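Teaching the arm your kitchen: tips from a slow learner

By Gaetano Ruggiero
April

I've spent a few months driving an arm around kitchens by remote, trying to show it jobs I could do myself in the time it takes to find the charger. Most of what follows I learned by doing the opposite first.

1. Do the job with your own hand first
Three times, slowly, with only thumb and one finger. If you catch yourself using your palm, your hip or bad language, the gripper is going to struggle too. Change the job or change the cup.

2. Pick things with some shape to them
A handle or a spout gives the fingers something to aim for. Lids should be a different colour from whatever they sit on, mostly for your own sake when you're squinting at a screen at the far end of the bench. My Pamau controller has a perfectly good zoom that I have never once found in time.

3. Clamp it, then lean on it
Tighten the mounting bar, give it a shove, tighten it again. Tiled counters are slippery and grout lines will fool you into thinking a clamp is sitting flat. Samuele Donati puts a folded tea towel under his and swears by it. I use a square of rubber mat and feel superior.

Sort the cable at the same time. Give it enough slack for the longest reach, then run that reach by hand with the power off.
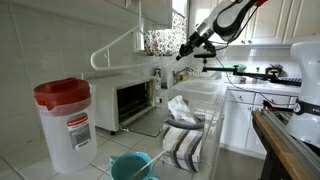 4. Start above the target and stop there
Hover, breathe, then go down. Coming in sideways at speed is how I met most of my neighbour's mugs. With the Hurkon sticks, up to 3 cm of drift is normal on a bad day, so leave that much room around anything you're fond of.

5. Throw out your clever takes
If you fumbled and made a brilliant recovery, bin it. The arm will learn the fumble beautifully. Keep the dull ones where you went straight there and let go.

6. Pour last
Practise with a dry jug for two sessions, then 600 mL of water at most. Juice is for people with a mop already in hand.

7. Quit while you're bored
My Thursday takes after 4 pm are all rubbish. Put the kettle on, by hand.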